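What the arm left for the rest of us

By Teodor Adamczyk
2022-07-06

I have packed produce for 17 years, the last six of them at Clarnico, where we put together mixed vegetable baskets for offices, hospitals and a few hotels. When management told us last November that a robot would be learning our job, the first thing anyone asked was how many of us would be gone by spring. The answer was none, and so far that has held. I still think we asked the wrong question.

The job looks simple from outside. You pick up a cucumber, you put it in a basket, you pick up a pepper. A good packer does it without looking, and while the hands are going the head is free. We talked. I learned most of what I know about my co-workers over a packing bench, and I learned the trade the same way, from people who would reach across and swap out a soft tomato before I had noticed it.

The practice table was set up in a side room with a white folding table, a cutting board and a basket, and the arm was given artificial vegetables to work on. I was one of the people asked to help. My part was to lay things out, watch, and write down what went wrong. I am paid the same rate for it as I am for packing.
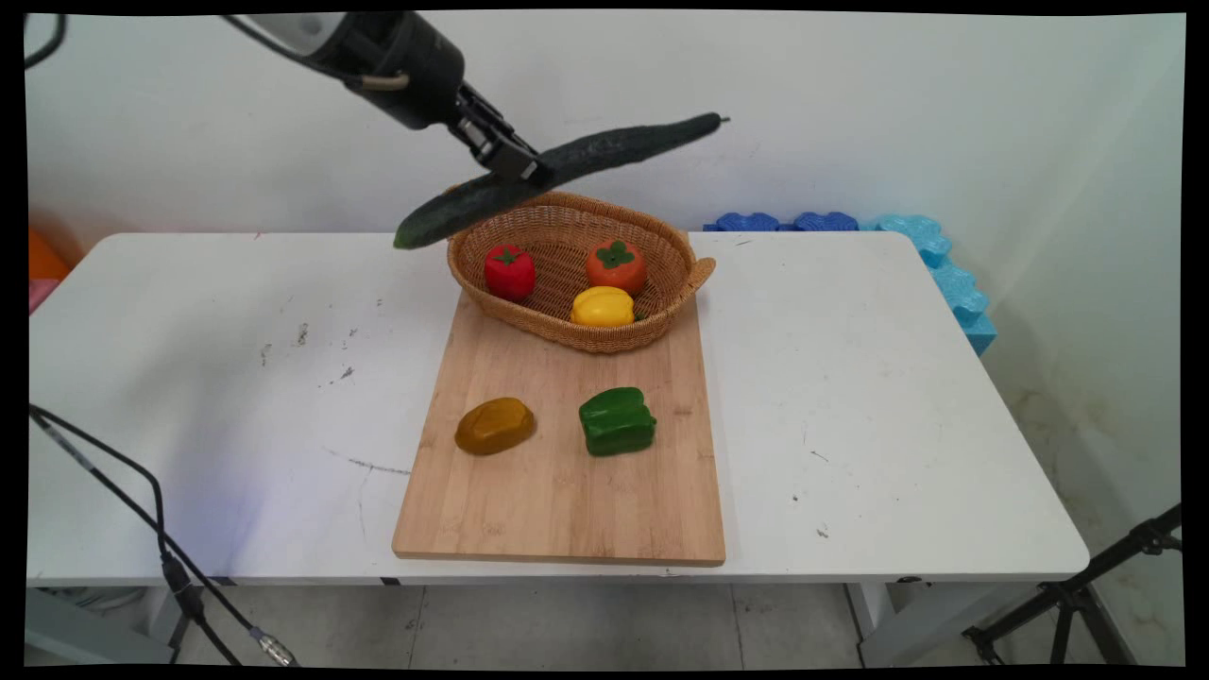

It is a tiring way to spend a shift, and I say that as someone with a bad shoulder who was glad to get off the line. Packing wears out your arms. Watching wears out something else. You can't drift off, and you can't chat either, as there is usually only one of you in there. When I did a full day of it I went home with nothing sore and no wish to speak to anybody.

Kumaresan Acharya, our shift lead, sees it differently and I want to be fair to him. He has had two wrist operations. He says that if a machine can take the repetitive lifting, anyone who defends the old way should come and do 12 months of it first. He's right about the wrists. I have no love for the part of the work that hurts people, and I don't trust columnists who have never packed a box telling me it was noble.

My complaint is about how the rest gets divided up. A job has dull parts, hard parts and pleasant parts all mixed together, and the pleasant parts are often stuck to the dull ones. Take away the lifting and the talk goes with it. What stays behind is the checking, the clearing up, and the blame when an order goes out wrong. Somebody decided that split, and it wasn't the machine.

There is also the matter of what we know. A packer can tell by feel whether a cucumber will last until the customer cuts it. An artificial one has nothing to tell you. I raised this at a meeting and was told that quality would be handled upstream. Upstream is two people at the receiving door who already have more than they can manage. They were not at the meeting.

I have a few things to ask for, and none of them are dramatic. Put two people on the watching job, and rotate it so no one does more than 60 minutes at a stretch. Pay more for it, because it is skilled work and it trains the thing that will do our old work. Keep some baskets packed by hand each day so new hires learn what a good tomato feels like. And put in writing what happens to our hours once the arm moves out to the main floor.

Clarnico has agreed to the rotation. On pay, we have been told to wait until the trial is finished. My neighbour at the Fagerlund warehouse heard the same thing when their sorting line came in, and she is still on the old rate.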